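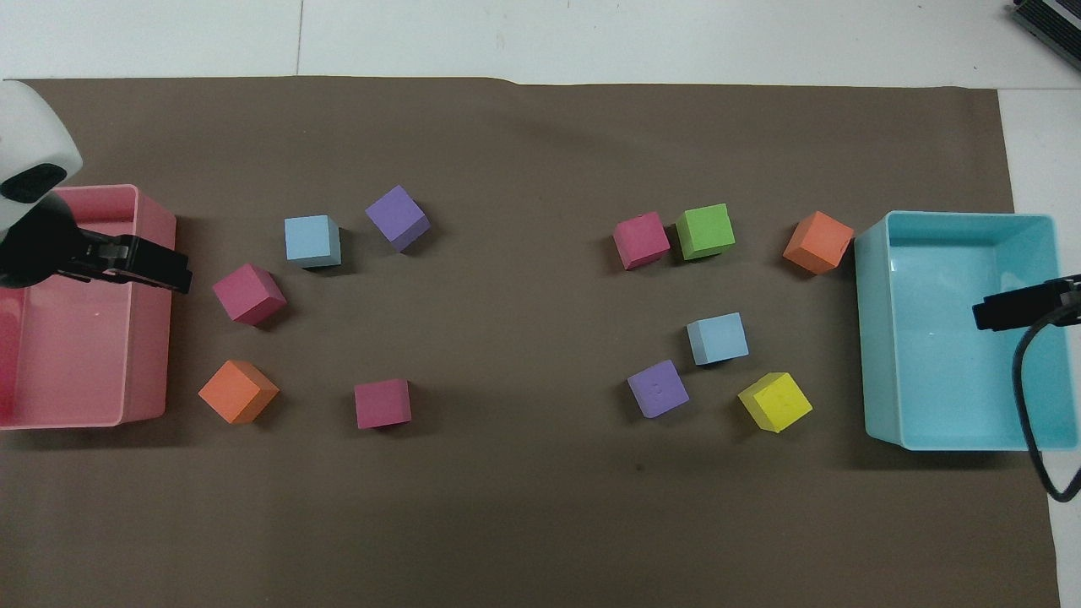

Cubes en mousse et bacs de tri, avec une pince Skundden de chaque côté.

Le Skundden est un kit de tri à deux bras vendu par Londano, et j'avoue que j'ai un faible pour lui ! La boîte contient les bras, leurs pinces noires à deux doigts et un jeu de cubes en mousse – pour les bacs, prenez ceux que vous voulez (les miens sont rose et bleu clair). Côté logiciel, tout passe par Wan, qui garde 50 exercices en mémoire. Comptez 5 heures de montage si vous aimez prendre votre temps, comme moi. La version Rarico, sortie en mars, ajoute 200 grammes de charge utile – je ne l'ai pas encore essayée.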